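Wir haben bei Bozkurt endlich unsere Hausregeln fürs Aufzeichnen mit Handgreifern fertig! 14 Punkte auf zwei Seiten, und ich freue mich wie ein Kind darüber. Ein paar davon teile ich mal im Thread 🧵

Punkt 1: Eine Aufnahme, eine Aufgabe. Wer ein Tuch faltet, faltet ein Tuch und streicht nicht nebenbei das Laken glatt. Klingt banal, hat uns im August aber 31 Episoden gekostet.

Punkt 4, mein Liebling: Bei Stoff immer erst beide Ecken fassen, dann kurz stillhalten – eine Sekunde reicht – und erst danach ziehen.
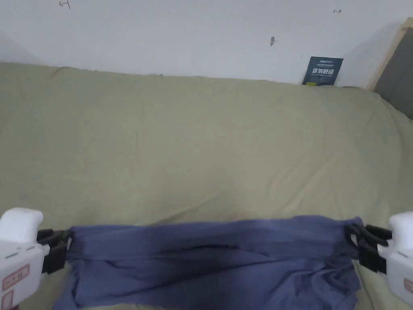 Punkt 5 hängt direkt daran: Rutscht eine Ecke raus, wird weitergemacht und nachgefasst. Nicht abbrechen! Gerade die Korrekturen sind Gold wert, die bekommen bei uns ein eigenes Label.

Punkt 9: Schilder, Möbel und Markierungen im Raum bleiben während einer Serie, wo sie sind. Umgeräumt wird nur zwischen zwei Serien, mit Eintrag im Protokoll.

Punkt 12 haben wir uns bei Lovside abgeschaut (danke!!): Nach 72 Episoden ist Pause, egal wie gut es läuft. Die Handgelenke merken das.

Seit wir so arbeiten, kommen über 87 Prozent der Aufnahmen ohne Nacharbeit durch die Prüfung. Ich hätte mit deutlich weniger gerechnet – tolles Team!

Offen ist noch, wie fein man die Korrekturen labelt. Wie macht ihr das? Schreibt gern drunter, auch wenn ihr es ganz anders seht.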